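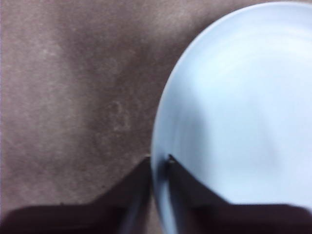
Chapter 5
Setting the Table

By the end of this chapter you should be able to:
choose the right plate for each course
lay a cover for a two-course and a three-course meal
handle clean plates without marking them
check a table before guests sit down

Key words: cover, rim, well, underlay, charger, side plate, crockery

5.1 Where the work starts

Table service begins well before any food leaves the kitchen. A guest who sits down to a badly laid table will notice it straight away, even if they could not say what is wrong. The plate may be too close to the edge, or there may be a thumbprint on the rim. Small faults of this kind are easy to put right at half past five and very hard to put right once the room is full.

In Chapter 4 you learned how to prepare the room: moving the tables, checking that they stand level, and putting on the underlay and cloth. This chapter deals with what goes on top. We start with the plate. Everything else is placed by it, and if the plate moves, the knife, fork and glass have to move too.

5.2 The parts of a plate

Most dinner plates have two main parts. The rim is the raised outer band. The well is the shallow part inside it, where the food sits. A coupe plate has no separate rim and curves up gently from the middle. On the underside there is usually a foot, a low ring that the plate stands on. Run a finger round the foot of any new plate before you use it. If it is rough it will scratch polished wood, and it will also scratch the plate beneath it in a stack.

Glaze matters as well. A glossy glaze is easy to wipe and shows up smears under a light, so faults are quickly found. A matt glaze hides smears but tends to pick up grey marks from cutlery. Pale colours suit most food and are simple to match when pieces break and have to be replaced.

5.3 The cover

A cover is the space laid for one person. It includes the plate, cutlery, glass and napkin. Work on one cover at a time until you are sure of the order, then learn to lay a whole table in rounds, with all the plates first, then all the forks, and so on.

Place the dinner plate in the centre of the cover, in line with the chair. Leave a thumb's width between the plate and the edge of the table. The side plate goes to the left, beyond the forks. If the plates carry a badge or pattern, turn it so that it faces the guest in the same way at every place.

5.4 Handling clean plates

Carry a stack with both hands underneath and keep it against your body. When you put a plate down, hold it by the outer edge and keep your fingers out of the well. Lower it the last little way. Do not slide it into place, as this drags the cloth and can leave a mark on a bare table.

Polish each plate with a dry, lint-free cloth before it goes down. Chipped or cracked plates must be taken out of use, however small the damage.

Case study: the dining room at Cevurlow

Jucélia Nogueira runs the dining room at Cevurlow, a country hotel with 21 tables. When she arrived, each member of staff laid tables in their own way, and the room looked uneven from the door. She laid one table herself, left it in place for a week and asked everyone to copy it. Benedito Pimentel, then a trainee, cut a strip of card to the width of the gap between plate and table edge and kept it in his apron pocket. The strip is still used to train new starters – it hangs on a hook by the crockery shelves.

Before you read on

1. Look at a table you use at home. How far is the plate usually set from the edge?
2. Why is the plate placed before the cutlery?
3. What might go wrong if a tall stack of plates is carried with one hand?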